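6 min read
Share 33 | 3 comments

Automating the Board Test Station at Skiswood: What Changed for the Operators

Project report by Radwa Metwally and Hatem Samir
Supervisor: Lieselotte Rothe

1. Background

Skiswood assembles small control units for heating and ventilation equipment. Every unit goes through a test station before it is packed. Until last year the station was staffed by one person per shift, who placed the board in a fixture, plugged in a test cable, waited for the result, and pulled the cable out again. We were asked to look at what happened to that job after a robot arm took over the plugging and unplugging.

The company had already decided on the robot before our project started, so we did not compare it with other options. Our question was what the operators do now and how they feel about it.

2. How we worked

We spent the month of March at the plant. We interviewed nine operators and both shift leads, and we sat in on the morning handover at 6:45. We also had access to the station log, which records each board and each stop. Bhavana Varma, the process engineer, gave us a copy of the old work instruction and the new one.

For hands-on practice we used the trial cell in our own lab. It has the same kind of fixture problem on a smaller scale, and it let us see how much setup is needed before an arm can do a task that a person learns in a few minutes.

3. The job before

Operators described the old job as easy but tiring on the hands. The log shows 646 boards tested in the last week before the change. Each board meant one insertion and one removal. Several people had asked to be rotated off the station after half a shift, and the shift leads usually agreed.

There were things people liked about it. The station is next to the window and close to the packing line, so you could talk while you worked. Two operators said they could feel a bad connector before the tester found it. That knowledge was never written down anywhere.

4. The job now

The arm handles the cable. The operator loads trays, clears stops, checks the fixture for wear, and decides what to do with boards that fail. One person now covers the test station and the labeling bench next to it. In the last week of our visit the log showed 1377 boards, with part of the increase coming from a second fixture that was added at the same time. We could not separate the two effects.

Most stops happen when the connector is not sitting straight. The arm pushes, reads too much force, and backs off. The operator then opens the guard, reseats the board by hand, and restarts. New people find this stressful because the line behind them fills up. Experienced people said it bothered them less after the first few weeks.
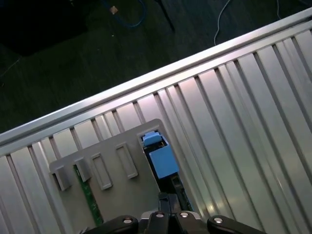

Workplace Automation Project Group, Department of Industrial Engineering

Fixtures took up most of our own time in the trial cell. The gray plastic plate with its raised tabs lies on a slotted aluminum table, and the light-blue part is seated in a long opening near the gripper. Small errors in where a plate sits on the table carry straight over to the arm, so our notes from the lab are mostly about alignment. Savvas Bakalis, who maintains the station at Skiswood, told us the same about his. He checks plate position at the start of each shift and has a short sheet that operators can follow when he is away.

5. Training and pay

Training for the new role was one afternoon. Seven of the nine operators said this was too short, mainly for clearing stops. Pay did not change, although the work instruction now lists more duties – this came up in almost every interview. The shift leads have raised it with management and had no answer when we left.

6. Recommendations

Extend the training to two half days, with the second one spent on stops only. Have the operators who could feel a bad connector help write the check sheet. Review the job grade for the combined station. Keep a second person nearby during the first week for anyone new.

We would also like a later group to repeat the interviews after a year, using the same questions (see appendix).

3 comments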